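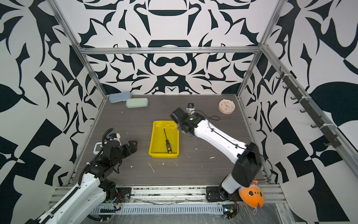

Dark wood-grain tabletop shows every crumb, and my one tray isn't keeping up

Posted by maplewren in Home Workspaces

Hi everybody, long-time reader and first-time poster, so please be kind if this belongs in another section. I have a dark gray wood-grain tabletop that I picked out from the Damwood store because it looked so nice and calm next to the black-and-white walls (I am still in love with those walls, even if my sister says they make her dizzy). What I didn't think about is that every white speck shows up on it. Paper bits, crumbs, little flakes of I don't know what. I wipe it on Tuesday, and by supper it looks like I've been grating something over it.

My other trouble is the small stuff. I keep a yellow plastic tray in the middle for whatever I'm using, usually the screwdriver with the black and yellow handle, and for a while that was plenty. Then I brought in a gray container as well, and now I have two things to move every time I want to clean. Do you all keep one tray out or several? And what do you wipe a dark top with so it doesn't streak? I've been through most of a bottle of the Uvent spray and I get a cloudy film that I can only see when the light comes in sideways, which is of course exactly when company is here.
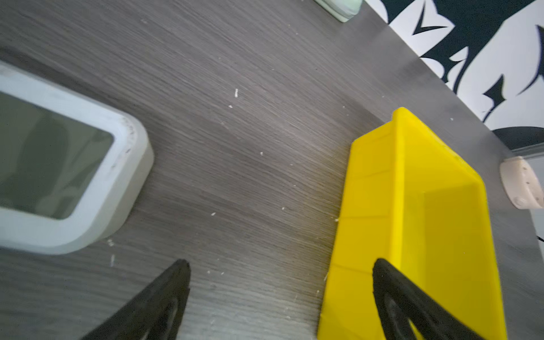 Gray container on the left, yellow tray on the right, and plenty of those white specks.

The top is 40 inches wide, if that matters. Thank you in advance for any ideas!

bluehensandy

Oh, I feel this one. We had a nearly black kitchen table for years and I loved it and fought with it every single day. Please stop spraying for now. If you spray onto crumbs you just make a thin paste and push it around, and I suspect a good part of your cloudy film is that. Go over it dry first with a soft brush, the kind you'd use on a drafting table, and sweep toward one edge with the dustpan held underneath. Then take a microfiber cloth that is barely damp with plain water and go with the grain, and follow it with a dry one. My brush came from Kollitz and has outlived two dustpans.

As for the old film, I'd put one drop of dish soap in 500 ml of warm water (my spray bottle is marked that way, sorry!) and do a small patch at the back before you commit to the whole thing. Rinse the cloth more often than you think you need to.

I'd keep just the yellow tray out, by the way. You can see it from across the room, and you can pick it up with everything still inside. The gray one could hold refills and live on a shelf.

tinker_odell

Get a bigger tray.

porchlight_ann

I'm going to disagree a tiny bit with bluehensandy and say keep both, only not side by side. Whatever you have in your hand today goes in the yellow one, and anything you'd be sorry to lose (screws, the spare battery for the clock) goes in the gray one, pushed to the back. I also stick felt dots under mine, Naseri sells a sheet of them, so they slide without scratching when I clean. And do look at where the specks come from before you buy anything. Mine were from the pad of cheap notepaper I kept tearing pages off of. I switched to a bound one and it cut the mess by half.

Update from maplewren

Thank you all so much, this was more help than I expected! I did the dry brush first and I'm embarrassed at how much came up. The soapy water took two rounds and a rather sore elbow, but that cloudiness is gone even in the late afternoon light. For now I'm going with the one tray in the middle. The pencil cases stay at the back on the left, the blue one against the wall and the mint one in front of it, and the clock has the far right corner all to itself.

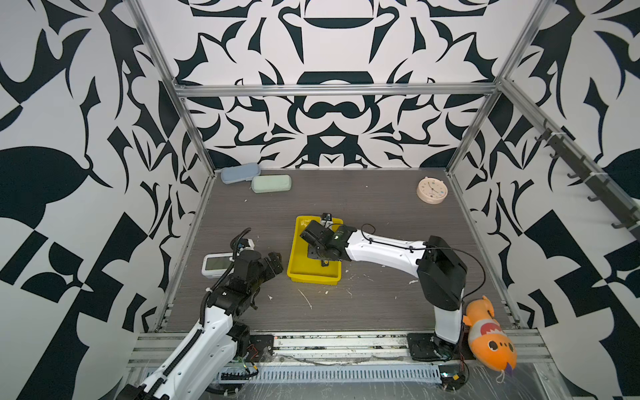
Yellow tray in the middle, pencil cases at back left, round clock at back right.

The hooks on the right wall are my next question, but I'll start a new thread for those once I've measured.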